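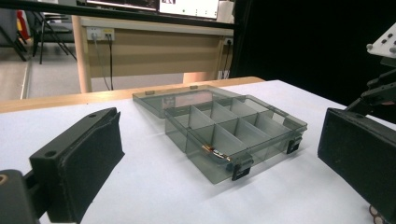 La boîte à compartiments côté latchs, couvercle ouvert, une petite pièce cylindrique dans la rangée de devant.

Forum > Apprentissage par démonstration > Collecte de données
Sujet : Boîte de rangement transparente, vous filmez le couvercle ou pas ?

caoimhe_m
Salut tout le monde,
Je me lance dans une nouvelle tâche avec la pince à main et j'aimerais vos avis avant d'y passer tout le mois d'août. La tâche : prendre la petite pièce dans son compartiment, la poser sur la table, refermer le couvercle, clipser les deux loquets. On vise 1,000 démos pour le projet Mirance (oui, avec la virgule, c'est comme ça dans le tableau de suivi et j'ai arrêté de me battre).
Mon souci, c'est le plastique fumé. Sur la nappe blanche, les cloisons se résument à des petits traits clairs, et j'ai peur que le modèle ne comprenne jamais où s'arrête une case et où commence la suivante. J'ai fait une première série de 32 démos hier soir pour voir. À l'œil, moi je m'y retrouve. Mais moi j'ai deux yeux et je sais ce que c'est qu'une boîte !
Deux questions du coup : est-ce que vous couperiez la tâche en deux (la pièce d'un côté, le couvercle de l'autre) ? Et est-ce que vous changeriez le fond ?

tszkin_shek
Garde le fond blanc, franchement. On avait essayé un tapis à motifs chez Cedeo et c'était l'enfer, on voyait les motifs à travers le plastique et plus du tout les parois.
Par contre je couperais la tâche, oui. Fermer un couvercle et attraper un truc minuscule entre deux cloisons, ce ne sont pas du tout les mêmes gestes.

yen.chaklun
Pas d'accord avec Tsz-kin sur la découpe. Si tu coupes, tu te retrouves avec une position de fin qui ne colle pas avec la position de départ du morceau suivant, et au moment d'enchaîner ton robot reste planté au-dessus de la table. Je l'ai vécu avec les bocaux. Filme d'une traite et mets une étiquette au moment où la pièce touche la table, tu pourras toujours découper après.
Et le fond, varie-le ! Tout sur du blanc, ça marchera sur du blanc et nulle part ailleurs.

tszkin_shek
Varier, d'accord, mais pas dès le début. Elle a 32 démos, laisse-la apprendre une chose à la fois.

yen.chaklun
C'est le modèle qui apprend, pas elle :)

caoimhe_m
Les deux apprennent, je vous rassure. Je rate encore le deuxième loquet une fois sur trois, celui qui est le plus loin de moi. Je gardais les ratés dans le lot jusqu'ici, je me disais que la correction derrière pouvait servir ?

pyau
Garde-les si tu te reprends proprement. Si tu tâtonnes pendant dix secondes avec la pince sur le bord du couvercle, poubelle. Chez nous on met ça dans un dossier séparé qui s'appelle « peut-être » et personne ne l'ouvre, mais ça soulage.
Question bête : tu fais varier la case de départ ? Sur ta photo la pièce est contre la paroi de devant, couchée. Si elle est toujours là, il va apprendre à aller là, point. Et tourne la boîte aussi, de biais, de face, dans l'autre sens.

caoimhe_m
Pour la boîte, oui, je la tourne entre chaque prise. Pour la case... euh... la rangée du fond me fait peur. Il faut passer les doigts par-dessus toutes les cloisons et ils sont épais, ces doigts. Je repousse, je repousse.

po-yen_tseng
Je débarque, j'ai exactement le même problème avec une boîte du même genre. La rangée du fond, je l'attaque en faisant pivoter le poignet pour que les deux doigts descendent dans le sens de la longueur de la case. Ça demande de s'entraîner à vide, compte une bonne heure, et ensuite ça rentre tout seul ou presque.
Et je rejoins Au sur les cases de départ : fais un petit tirage au sort sur papier avant la séance. Quand on choisit soi-même, on revient toujours aux cases faciles (je parle pour moi).

tszkin_shek
+1 pour le tirage au sort. Et surveille les reflets sur le couvercle quand il est ouvert à plat, le mien renvoyait les néons en plein dans l'objectif.

yen.chaklun
Les reflets, laisse-les ! Il y en aura aussi le jour où le robot bossera pour de vrai. Vous voulez tous des données de studio, ici.

tszkin_shek
Un reflet qui bouge d'une démo à l'autre, oui. Le même reflet au même endroit 1,000 fois, le modèle va s'en servir comme repère, et le jour où tu changes de pièce, bonne chance.

yen.chaklun
Bon. Là-dessus je te l'accorde.

caoimhe_m
Je note la date, enfin je noterais si j'avais un calendrier sous la main.
Alors voilà ce que je vais faire : prises d'une traite avec l'étiquette au moment de la dépose, tirage au sort des cases, fond blanc pour la première moitié et ensuite je sors les nappes. Et je déplace la table entre les séances pour les reflets – ça me fera les bras. Po-yen (Tseng), si tu as une vidéo de ton coup de poignet, je suis preneuse !

po-yen_tseng
Je filme ça ce soir vers 18 h et je la poste ici. Ne te moque pas de mon bureau.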